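Spanos Slow Roast Coffee, Blend No. 6

Whole bean or ground, in bags of two sizes
Roasted to order at our Wostine workshop

We've been drinking this one at home for most of the winter and we still get a bit giddy when a fresh batch comes out of the drum. Spanos is the blend we always wanted to make: dark enough to stand up to milk, sweet enough to drink without it, and with none of that burnt-toast edge that puts people off darker coffee altogether. It smells of cocoa and warm raisins when you open the bag, and then there's a lovely nutty thing going on in the cup (hazelnut, we think, though Cormac says walnut and won't be moved).

The beans come from two farms, one high up and one a good deal lower, and we roast them separately before they're mixed. It takes longer that way. The high-grown beans are small and hard and like a gentle start, while the lower ones are softer and brown much faster, so if you throw them all in together you end up with half the batch overdone. We tried it, more than once. The foxes behind the workshop had some very interesting compost that month.

How it tastes

As a short, strong coffee it's thick and syrupy with a finish like dark chocolate. Add milk and it goes towards toffee, and this is how Despina Ververidis, who put the blend together, drinks hers every morning. In a cafetière you get more of the fruit, a sort of stewed plum sweetness that gets stronger as the cup cools down. Do let it cool a little! The last third of the mug is the best bit.

It makes a very good iced coffee too. Brew it double strength, pour it straight over plenty of ice and have it with a strip of orange peel.

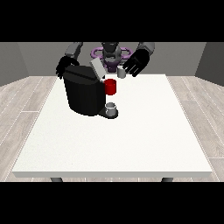

Getting the best from your machine

Any home espresso machine will do a nice job with Spanos, and you don't need to spend a fortune on one. Start with 16 grams in the basket and aim for a shot that takes 30 seconds from pressing the button. If it gushes through, grind a touch finer. If it drips and sulks, go coarser. Change one thing at a time and taste as you go, and keep a scrap of paper by the kettle with your settings on it, as you will forget them by the weekend.

Warm your cup first. A splash of hot water while the machine heats up is enough, and it makes far more difference than you'd expect with a small coffee. Empty the drip tray every day and give it a wash in soapy water, and wipe the steam wand the moment you've finished with it.

For a cafetière, use a coarse grind and 30 grams to a half-litre of water just off the boil. Stir, put the lid on, wait 6 minutes and press slowly. We know most instructions say four. Try six with this one and see what you think.

Stovetop pots are happy with the same grind you'd use for a filter, or slightly finer. Fill the bottom with hot water from the kettle, keep the flame low and take it off the heat as soon as it starts to splutter.

Keeping it fresh

Leave the beans in their bag, squeeze the air out and roll the top down. A cool cupboard is ideal. Please don't put them in the fridge, where they'll pick up the smell of everything from last night's curry to the cheese drawer. You can freeze them if you're going away, in small portions and well sealed, and they can be ground straight from frozen.

The flavour settles a few days after roasting, so if your parcel turns up very fresh, you might like to wait a little before opening it. Whole beans are at their best in the first 6 weeks. Ground coffee fades faster, so order the small bag if you're a one-cup-a-day household.

Goes well with

Bodusent, our lighter breakfast roast, if you want something brighter for the mornings and a richer cup after lunch. Plenty of our regulars order the pair. For something to nibble, the Zokville almond biscuits are made by our neighbours across the yard and are exactly the right shape for dunking.

Details

Roast: medium dark
Grinds: whole bean, espresso, stovetop, filter, cafetière
Milk or black: both
Packaging: paper outer, resealable, with a one-way valve
Decaf version: coming in March

Questions about grind size, or which bag to choose? Drop Cormac Noonan a line through the contact page. Tell him what you brew with and how you like your coffee, and he'll write back with some settings to start from.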